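From: Amnuay Khunthong
To: fleet-charging list
Date: 2019-07-08
Subject: Re: Overnight charging for the Dogbe minibuses, who is paying for the meter?

Hello all,

I read the message of Natalie twice before answering, because I think two different questions are mixed in it. I quote the part I mean:

> We have 4 minibuses on order from Drelen and the depot at Dogbe has
> one supply, which is shared with the workshop. The electric company
> wants us to take a bigger connection before August. My manager asks
> if we can avoid this by charging at night only. Has anyone on the
> list done it? Also, who should own the meter, the depot or the
> operator? I would like to have an answer I can show to people who
> do not know what a kilowatt is.
> Natalie Ellwood

First question, the night charging. Yes, it is possible, and we have done it in Mirnia since last winter. Our minibuses come back in the evening with different amounts left in the battery. The one from the hospital line is always the lowest. If all of them are plugged in at the same time and the chargers are allowed to do what they want, the peak is too high for our connection and the main breaker goes. This happened to us in the first week, and the drivers found the vehicles in the morning almost as they had left them.

What helped was a simple load controller between the meter and the chargers. We set a limit for the whole group, and the controller divides what is available. Ours is set to 25 kilowatts. With this limit every vehicle is full before the first departure, also in cold weather, if it is plugged in directly after the last trip. Please take this last condition seriously. A driver who goes first to wash the vehicle and forgets the cable is a bigger problem than the connection.

You wrote that the supply is shared with the workshop. I would measure the workshop at night before deciding anything. In our case the compressor was left on, and it took power the whole night for no use.
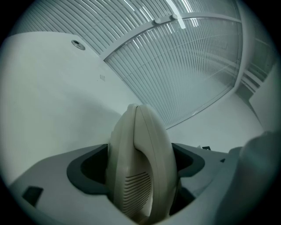
Wilson Tello answered me on this point last month, when I asked about compressors, and he disagreed: the workshop should get its own meter from the beginning, he wrote, even if it costs more, as otherwise every discussion about the electricity bill becomes a discussion about who left something running. He also said that a controller which sees only the chargers, and not the rest of the building, does not protect the main breaker at all.

He is right in the second part. The controller must measure at the main supply. Ours did not in the beginning, and we had to pay the electrician to come again. About the separate meter I am less sure. For us it was not worth it, but we are a small depot with one manager for everything.

Now the second question, who should own the meter. I can only tell how it is in Mirnia. The depot owns the meter and the cable in the ground. The operator owns the chargers and the controller. In the contract there is one page which says where the border is, and it is the terminals on the charger side of the distribution board. Before we had this page, a damaged cable stayed unrepaired for 3 weeks, and both sides had a good argument.

For the money, our extra work (controller, sensors at the main supply, and the second visit of the electrician) was up to 4000 euros. I do not have the price of a bigger connection at your address, so I cannot say if you save something. Ask the electric company for the monthly fixed charge also, and not only for the price of the construction. In our offer the fixed charge was the larger part over the life of the vehicles.

One more thing about Drelen. Please check if your vehicles accept it when the charging is paused and started again. Two of ours did not wake up after a pause until we got a software update from the dealer. Tala Nseir had the same trouble with the Dratel chargers, if I remember well, but maybe she can correct me.

I can send the page from the contract, in translation, to anyone who writes to me directly. The names of the companies I have to remove first.

With kind regards,
Amnuay Khunthong
Mirnia depot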